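ERTHORPE, Sep 15, 2023 – A set of written instructions for sorting mixed household items in paired metal bins has been issued by the Covby reuse and sorting store in Erthorpe, replacing the loose notes that staff had worked from until now.

The instructions cover the fixing of the bins to the bench, the order in which items are taken out, and the point at which a bin is to be withdrawn for cleaning. They apply to all benches at the store from this month. The text runs to 22 pages and was drafted by Sheena Morrison, operations lead at Covby, with measurements supplied by Rory Urquhart of the workshop.

Under the previous arrangement, single bins were placed on the bench and a second was fetched when the first was full or when an item had to be set aside. Mr Urquhart's notes record that bins placed side by side without a fixing moved apart during use. Small items fell through the gap to the bench or to the floor. The distance between rims after an hour of normal work was measured at up to 26 mm.

The new instructions require the bins to be placed with one rim against the other and clamped at both ends of the shared side. Spring clamps are specified. Screw clamps were tried over the summer and dropped, as they took longer to release and left marks on the rim when overtightened. A clamp in the centre of the shared rim is not permitted, as it stands in the path of the hand when items are moved across.

Clamps are to be checked at the start of each shift by pulling the two rims apart by hand. A clamp that slips under this test goes back to the workshop. Replacement pads are held in the top drawer of the workshop cabinet and are to be signed out in the usual book.

The store handled 297 mixed loads in the trial period, all of them from house clearances and kerbside boxes in Erthorpe and the villages to the east. Loads were weighed on arrival and again after sorting. Ms Morrison said the difference between the two weights, which is taken as a measure of items lost or put in the wrong stream, had been smaller on the clamped benches in each week of the trial. The figures by bench are given in an annex.

"The bins stay where they are put, and the count at the end agrees with the sheet more often," she said. "There is still an error on foil and film. We have not solved that and the document says so."

Foil is dealt with in a separate section. It is to be taken out of the bin first, before any rigid item, and not pressed down. Pressed foil tends to pick up small pieces of other material and has been returned by the metals buyer, Purves, on several occasions. Containers with a cap or lid are taken next and are placed upright in the receiving bin. Caps are left on at this stage. Soft and narrow items, including strips, cords and straps, are taken after the containers. Small loose items come last and are collected by hand from the corners.

Containers that still hold liquid are not to be sorted at the bench. They go to the sink by the rear door and are entered on the blue sheet. The same applies to any container whose contents cannot be identified from the outside.

The section on wear is the longest in the document. Bins are graded by the state of the inner walls and floor. Curved scratches and rub marks on the floor are treated as normal wear and do not affect the grade. Raised edges, splits at a fold and any damage that can be felt through a glove are faults, and a bin with such a fault is withdrawn. Scuffs along the lower inner edge are recorded but no action is taken. Glare from the overhead lamps on the upper wall was mentioned by several members of staff, and the lamps over two benches have been lowered and turned. Results are to be reported later.

A bin is to be emptied fully before it is graded. Specks and dust are brushed out with a dry brush; water is not used at the bench. The brushing time allowed is 60 seconds per bin, which Mr Urquhart described as sufficient for the present size. 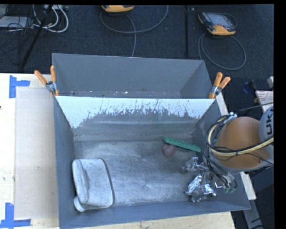
**Can plastic bins be used with the same clamps?**

Plastic bins are excluded for the time being. The rims of the types tested bent under the spring load, and the joint between the two bins opened in the middle. A stiffer type offered by Aveo is to be tested, and the instructions will be amended if it holds.

The bench itself is treated briefly. The top is to be kept clear of paper and tools on the side where the bins stand, and the bins are not to overhang the front. No change has been made to bench height. A request from staff for a raised edge along the rear was considered and deferred on cost.

Printed copies have been placed at each bench and in the office. Staff are asked to write corrections in the margin of the office copy only, with initials. Copies at the benches are not to be marked.

The annex on weights omits the first week of the trial, when the arrival scale was reading low. The scale has been reset and a check weight is now kept beside it. Entries made before the reset have been struck through in the log but remain legible.

A first review of the instructions is planned once every bench has worked under them for a full month. Mr Urquhart will collect the clamp returns and Ms Morrison the weight sheets. Enquiries about the document, including requests for the annex, should be made to the Covby office in Erthorpe during opening hours.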